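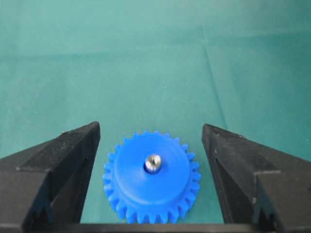 The town clock in Moffat ran slow for most of a winter before the council agreed to pay for it. By January it was losing 3 minutes a day, and the bakery across the street had started setting its opening time by the radio.

Repairing an old clock is mostly cleaning. Oil thickens, dust gets into it, and the mix wears down the pivots like sandpaper. The shop that took the job, Furnell, spent the first two weeks taking the movement apart and washing it. The wheels were sound. Two pivots were badly scored and one bushing had worn into an oval.

The bill came to $1,702. A new electric movement would have cost less and would need no winding, and several people at the council meeting said so. The vote to keep the old one passed anyway.

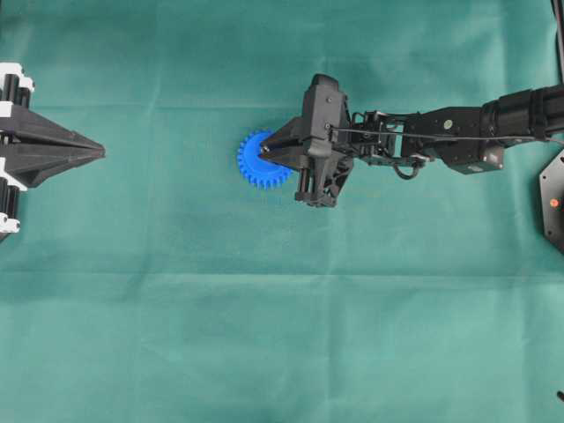

Other towns have gone the other way. Trotitz replaced its clock with a motor years ago and put the original works in a glass case at the library. The motor keeps good time except after a power cut, when someone has to climb up and reset the hands. The old works have a card next to them giving the date they were made and the weight of the pendulum.

Shops that still do this kind of repair are hard to find. Furnell has a waiting list of five months and turns down anything that needs a new wheel cut, unless the owner is willing to wait longer. A single wheel can cost $400. The shop used to send that work to Brillent, a small gear cutter two counties over, but Brillent now takes only factory orders of 100 pieces or more.

The Moffat clock went back up in the spring. It is wound twice a week, in the morning, by whoever opens the town office. It gains a little in cold weather, and the shop has left instructions for moving the pendulum nut a quarter turn when it does.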